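GRIPPER COMPARISON: PRE-RUN INSPECTION AND COMMENTS
Location: Prondusmont, ground floor
Filled in by: Crescencio Quezada
Checked by: Henrik Sauerland
Day: Tuesday, start 9:40 a.m.

1. Emergency stop, both arms: PASS
Tested twice from the wall side. Rollo controller restarted without a fault.

2. Finger pads (Nelen set): PASS WITH COMMENT
Left pad has light wear near the tip. Change before the next block. Cycle counter at 2,346.

3. Hold on round stock: PASS
Closing force set to 243 on the controller scale. The Böttcher set was held at 225 last time, so don't compare the two columns directly. HS: please write the setting on every sheet.

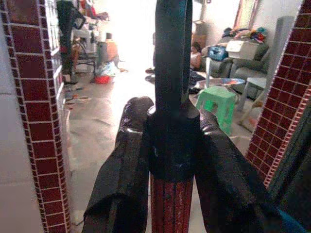
Item 3. Red pole between the black fingers, collar and strap above them.

4. Wrist camera: PASS
Both finger tips in view. Bright doorway behind the work washes out part of the picture. Exposure left on auto for now.

5. Floor and walkway: COMMENT
Small debris on the concrete near the left pillar. Sweep before the arms move. Keep people on the sofa side while power is on.

6. Two-arm reach, stick in each gripper: PASS WITH COMMENT
Low speed only. Check that neither stick tip touches the tiles at the bottom of the move. CQ: I would like another 20 mm of margin on the right. 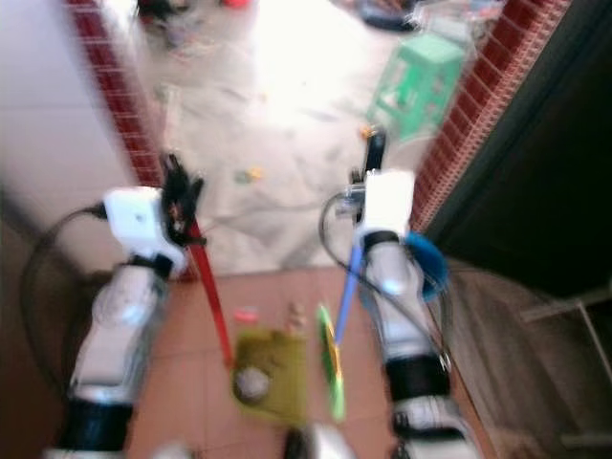 Item 6. Red stick in the left gripper, blue stick in the right.

7. Cables: COMMENT
Each gripper cable makes a loop outside the arm. Add a clip at the housing and recheck at full reach.

8. Head camera: FAIL
Too much blur to judge the tip position. Shorten exposure and repeat item 6.

Open: 2 (pad change), 5, 7, 8. No full-speed runs until 7 and 8 are signed.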